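Hayley Mapplebeck did not expect strangers to have opinions about her anniversary.

In February she posted a video about the gift her husband, Hideaki Kinoshita, had given her: a used Kustau wristwatch with another woman's initials engraved on the back. By the next morning she had 581 comments, most of them telling her to leave him.

"I thought it was funny," she says. "He bought it secondhand and never turned it over. I filmed it while he was in the shower."

Kinoshita found out at work, when a coworker sent him the clip. "I read maybe 47 comments and then stopped," he says. "One lady had worked out a whole affair for me. She had dates."

The couple, who have been married for 3 years, posted a second video with the receipt from Giseck, the resale shop where he got the watch. It drew 107 comments. Mapplebeck says that was about right for the truth.

Did they fight over it? "A little," she says. "He wanted it taken down, and I'd already gotten a message from a podcast." She turned the podcast down and left the video up.

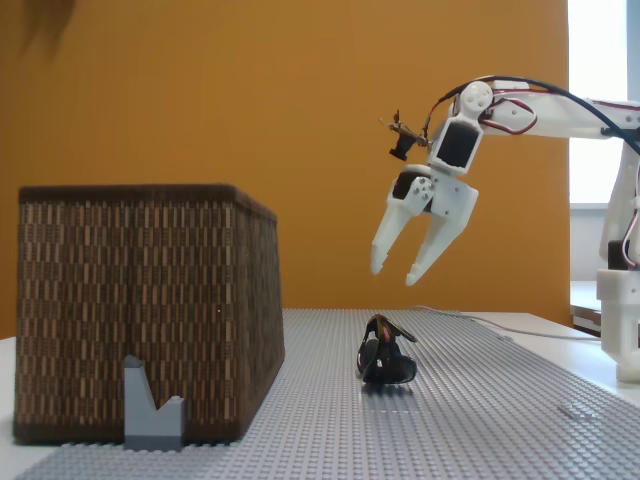 A robotic arm with its two-fingered gripper open over a gray studded baseplate.

She still wears the watch, initials and all. Kinoshita offered to have the back polished - she said no.

"I've gotten used to her," Mapplebeck says. "This year he's getting me a gift card. I asked for one."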